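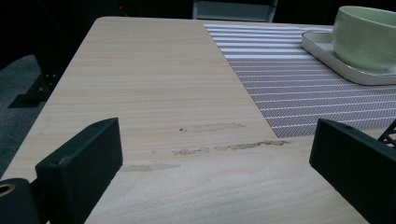

Do I need to oil my table every month?
Probably not, whatever the tin says. Makers of oil would like you to use more oil, and I'd read their advice with that in mind. A pale top with a fine grain running across it, like the one in the photo, will show rings and greasy patches sooner than a dark one, so go by how it looks and feels. If water still beads on it, leave it alone.

Is "food safe" worth paying extra for?
I have my doubts. Ask the seller what the words mean for that tin and how long it has to cure. When I asked Rekell, I got two answers from two people, and neither mentioned curing.

Can I get a white heat ring out with mayonnaise?
People swear by it. Lesego Gumede tried it on a side table in February and the ring did fade, but it had been fading all week anyway. I'd wait a few days before putting lunch on the furniture.

What about the Lanholm wax everyone recommends?
It smells nice. I used it on half a shelf and plain beeswax polish on the other half, and after 3 months I couldn't pick between them. One forum thread on it has 2,204 replies - most of them are about the smell too.

My table has a lacquer finish. Does any of this apply?
Very little. Oil sits on top of lacquer and goes sticky. Use a damp cloth, then a dry one. If you don't know what finish you have, try a drop of oil underneath, where it won't show, and look again the next day.

Should I sand it myself?
Solid wood, yes, if you're patient. Veneer, I wouldn't. Busisiwe Visser went through hers in about two minutes with a borrowed sander, and the repair cost more than the table had.

Do you sell any of these products?
No.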